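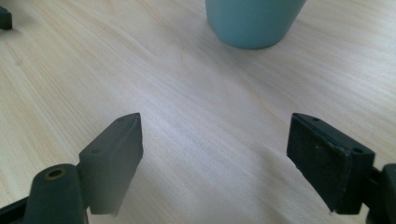
Hasum suspende uso de pinças manuais após falha no fecho dos dedos

A Hasum suspendeu em maio a utilização de parte das suas pinças manuais de recolha de dados, depois de um dos dedos ter deixado de acompanhar o movimento do gatilho durante uma série de exercícios com louça. Duas pessoas sofreram cortes ligeiros nas mãos ao apanhar os cacos de uma taça que caiu da pinça. Foram assistidas no local e retomaram o trabalho no mesmo turno.

O incidente deu-se pouco depois das 15h00, na sala onde a empresa grava tarefas de mesa: pegar em chávenas, mudá-las de sítio, empilhar taças. As gravações servem para treinar o braço Rolo, que a Hasum está a preparar para copas de cantinas e refeitórios. O operador segura a pinça na mão, faz o gesto e a ferramenta regista a abertura dos dedos e a trajetória.

Segundo a nota interna a que tivemos acesso, o dedo direito ficou preso a meio curso quando a taça já estava levantada. O operador apertou o gatilho com mais força, o dedo soltou-se de repente e a peça foi projetada contra o rebordo da mesa. O sistema não deu qualquer aviso. No registo, a pinça aparece como fechada durante todo o movimento.

É este último ponto que mais preocupa a equipa. A abertura é medida apenas do lado esquerdo e o programa assume que os dois dedos se movem em simultâneo. Se um deles prender, os dados gravados deixam de corresponder ao que aconteceu na mesa – e é com esses dados que o Rolo aprende a pegar nos objetos. A Hasum retirou do conjunto de treino 700 gravações feitas com a mesma ferramenta e vai revê-las uma a uma. As que mostrarem os dedos desalinhados serão eliminadas.

«O corte na mão resolve-se com um penso. Uma gravação errada pode passar meses dentro do modelo sem ninguém dar por ela», afirmou Muammer Tekin, responsável pela segurança das operações.

A causa foi localizada na articulação do dedo. O casquilho tinha ganho folga e deixava o suporte inclinar-se alguns décimos de milímetro, o suficiente para encravar na guia quando a força era aplicada de lado. A ferramenta tinha quase 110 horas de utilização. O plano de manutenção previa a inspeção das almofadas de contacto, mas não mencionava os casquilhos.

As peças do mecanismo são fornecidas pela Nikolaidis, que pediu a devolução do conjunto para análise. A empresa admite que o aperto possa ter sido feito acima do valor indicado na montagem, mas diz que só poderá confirmá-lo depois de desmontar a articulação. A Hasum faz a montagem final nas suas instalações e não comentou essa hipótese.

Até haver resultados, as ferramentas do mesmo lote ficam fora de serviço. As restantes continuam a ser usadas, com regras novas. No início de cada turno, o operador abre e fecha a pinça em vazio e compara a posição dos dois dedos com um gabarito. Se houver diferença, a ferramenta vai para a oficina. Passa também a ser proibido forçar o gatilho com um objeto levantado: o operador deve baixar a mão até à mesa e só então abrir. Os exercícios com vidro estão parados e os cacos passam a ser recolhidos com pá e luvas.

A Meltis, que desenvolve o programa de gravação, está a preparar uma atualização que cruza a leitura do sensor com a posição dos dedos vista pela câmara. Quando os dois valores não coincidirem, a gravação é interrompida e fica marcada para revisão. A primeira versão será testada ainda este mês, apenas com objetos de plástico.

Tekin disse que a entrega do Rolo aos primeiros refeitórios não foi adiada, mas que a data depende do número de gravações que tiverem de ser repetidas. O relatório da Nikolaidis será enviado aos operadores assim que chegar.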